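# About the Sterkitz Robotics Club

We are a student robotics club. We meet after class in a long room at the back of the Vodley building, we have 34 members on the list, and on a good evening perhaps half of them come through the door before the pizza does.

The club started when Noémie Bélanger, then in her second year, asked the school for a room and a budget. She got the room. The budget arrived the following July, in the form of 700 dollars and a polite note asking us to make it last. It's all gone now, mostly on screws and adapters, plus one very nice label maker that the whole membership voted for and that we will defend to the end.

## What we do

Most robotics clubs build something that drives around and bumps into other things. We tried that for a year. Our entry in the regional event was called Petchrat, and it drove around and bumped into the wrong things – a judge's chair, chiefly. We came in next to last, and the team behind us had failed to bring a battery.

After that we went looking for a job that stays in one place, and settled on desktop computers. The school replaces its old machines on a schedule known only to itself, and we had been taking in the castoffs for the beginners to practice on. A beginner with a screwdriver can swap memory in a minute or two. Getting a robot arm to do the same thing has kept us busy for two years, and we're not bored yet.

The project is called Zallusier. (There was a vote. The label maker crowd was out that night.) The goal is to have arms put the basic parts into a desktop: memory sticks into their slots, a processor into its socket, the lever closed over it. The case lies on its side, open, and the parts wait in a plastic fixture next to it so that the gripper always knows where to look.
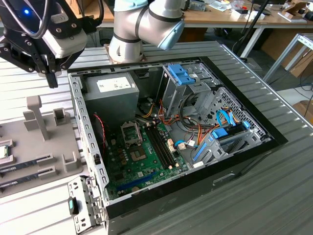
Memory was the first thing we tried, on the theory that a stick is long, flat and hard to lose. It also has to go in straight and then be pushed harder than any sensible person wants to push a circuit board. Our early code was timid. It would lay the stick on top of the slot, let go, and report success. We then wrote a braver version and broke a board, and the version we use now is somewhere between the two.

The processor is worse. It weighs next to nothing, it only goes in one way around, and the pins in the socket do not forgive. We have a coffee can of boards with bent ones. New members are shown the can early on.

Cables we leave alone. They move when you touch them and they move when you don't, and the two people who proposed a cable module last spring have since joined the chess club.

## How the club runs

We split into small groups, and you can switch whenever you like:

- **Arms and grippers.** Motion, finger design, and a lot of standing with one hand near the stop button.
- **Fixtures.** Trays, posts, holders and clips. If a part sits a hair too low, these are the people who hear it first.
- **Code.** Self-explanatory, unlike the code.
- **Bench.** Sorting donated machines, testing parts, finding the screw that was right there a second ago.

Each session ends 30 minutes before the building locks. That half hour is for cleaning up, and you can judge how it goes by the state of the workbench on any given night.

## Competitions

We still enter things. Last year we took Zallusier to the student open house, where it seated one stick of memory in front of a crowd of parents and then refused to do a second. The parents clapped for the first one. We have put that down as a win.

## Joining

No experience is needed. Several of our best people arrived unable to tell a power supply from a toaster, and one of them now runs the fixtures group. You need closed shoes, long hair tied back, and some patience with watching a machine do slowly what you could do fast.

Dues are whatever you can put in the jar. If you have an old desktop you'd like to give us, leave it inside the Vodley back door with your name on it. Please take the hard drive out first. We don't want to know.

*Page last updated 2021-01-20 by the Bench group, after the Code group said they would do it.*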